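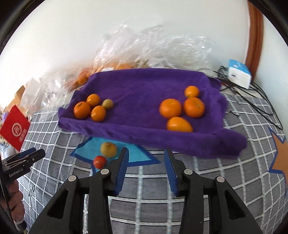
Fruit tray covered in the purple cloth, jaws open, second gripper at the left.

[collunora-list] Re: Pad wear and pin play on the hand-held pair

Replies inline. The service sheet in the Caser folder is out of date on two of these points, so work from this message until it is replaced.

> We have 1204 closings on the left unit and 615 on the right. The
> left one has begun to let small smooth fruit roll out when it closes
> low on the pad. Is this the pads or the pins? Both pads look fine
> to me.

Pads first. Wear on the ribbed face is hard to see from the front. Take each pad off, lay it ribs up and draw a fingernail across the ridges from tip to base. If the nail slides over the lower third without catching, change both pads, even if the other one still feels sharp. A mixed pair pulls the fruit towards the newer side.

Then the pins. Hold the body still and push each fingertip sideways. The inner pins at the fingertip base matter most. Play in the outer ones mainly shows up as a late start to the closing.

> Can I put a drop of oil on the pins while the pads are off?

No oil. It creeps along the link and on to the pad backing, and the adhesive lets go. Use the dry film from Baudry, one pass per pin, and leave it overnight with the jaws open.

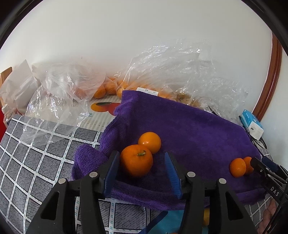
Page last changed: January 2023

On jaw position before a pick: with two fruits touching between the open jaws, as above, the larger one is close to the left pad and there is bare cloth over to the right pad. Closed from there, the left pad makes contact well ahead of the right and the first load goes through one finger. Centre the jaws on the pair, then close. It makes a fair difference to how long the left inner pin lasts.

> The towel rucks up under the fingertips. Should we go back to the
> bare table?

Keep the towel, but pull it flat towards you and keep the rolled edge clear of the tips. Fibres wind round the pins. Ours needed cleaning out after 227 closings, with tweezers and no solvent.

> What spares do you hold?

44 pads from Floltesell, all the old rib pattern. They fit. Pins we are short of, the order placed in November has not come. If you change any, keep the old ones in a marked bag and measure them at both ends and the middle.

Please send the sideways play for all four pins on the left unit when you have it. The right unit can wait.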